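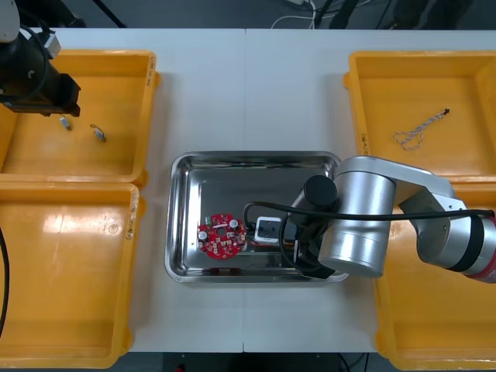 Sorting cell, right arm: cable and gripper work

2/17/19

Started on the right arm because it has been the one dropping parts. Left arm only got a wipe and a check of the finger screws.

State of things when I came in: cycle counter on the right gripper at 3,908 since the last service. The fingers had play in them when closed on nothing, more at the tips than I like. Two of the four finger screws turned by hand. Took them all out, cleaned the threads, put them back with a drop of the blue threadlocker from the Lubis drawer. The play is gone at the base and small at the tips. The pads are worn on the inside faces and I have no spares. Ladon has them on order with the other November leftovers.

Cable. The black one comes along the top of the right arm and loops over the wrist, and the loop has to be long enough for the wrist to turn all the way without pulling at the plug. It also can't be so long that it hangs into the tray and pushes the parts around. I had it too short first and got a fault at the far end of the wrist turn. Let out 60 mm and ran the turn 9 times each way, no fault. It still comes down low beside the gripper when the arm reaches in over the tray. Left it like that for today. A second tie on the forearm would hold it better but I want to see where the jacket rubs before I fix it down.

Layout, so it goes back the same if someone moves it: two yellow bins left, two right, steel tray between them across the table seam. Keep table showing on all sides of the tray. If it touches a bin rim the gripper can nudge both and then every position is off. The marker writing on the rims is getting faint, redo it next time the bins are out.

Parts for the test: the round red board, the small vibration motors, the twisted wire pair, the harness with the red and white leads. The board is the easy one if you stay away from the capacitors. Harness is the worst. The leads spring up and the fingers close on one of them and miss the other. Slowed the last stretch of the approach to 600 mm/min for the harness only, and left the other parts at the old speed.

Glare from the ceiling lights is still bad on the floor of the lower left bin. Not touched today.

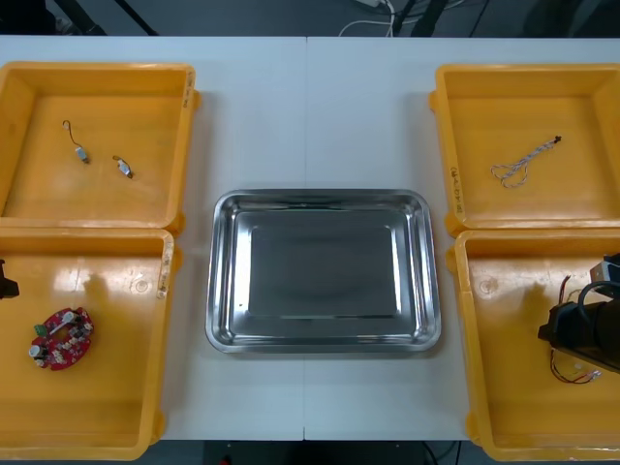
Usberg wrote underneath that the slow approach should go on the motors too, as their leads are so short that a bad grip bends them at the body, and asked for the old speed to be noted somewhere before anyone changes it again. Fair. It's on the card in the Rornorari binder now, old and new.

Left to do: pads, second tie, rim labels. Check the finger screws again before the next long run.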